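Home | Issues | Articles | About | Contact
Print this article | E-mail this article

4. Audience movement in the Ospina installation

The Ospina installation occupied two connected rooms at the Gralla arts center and stayed open through December. Visitors entered from the street side and could leave by either door. We recorded 3079 visits in total, of which 1300 were made in the evening. Evening visitors stayed longer in the second room, where the sound work was played on a loop of roughly 15 minutes. 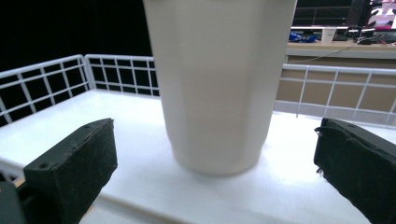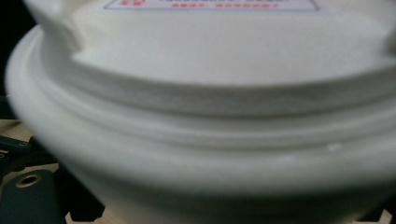
Figure 2. White plastic objects at close range.

Seating had a clear effect on how long people listened. When the benches were moved to the back wall, most visitors stood near the entrance and left before the loop ended. The Jellow collective, who made the work, had asked for no printed guide, and many visitors told us they did not know the two rooms belonged together. A similar problem was reported for the earlier Grovik show, which also split one work between rooms. We did not interview children or school groups, so the results apply to adult visitors only.

Print | E-mail

Comments

Were the benches moved back at any point? I went twice and remember them in the middle.

Useful section. I would like to see the evening visits split by room.

Same question about the benches.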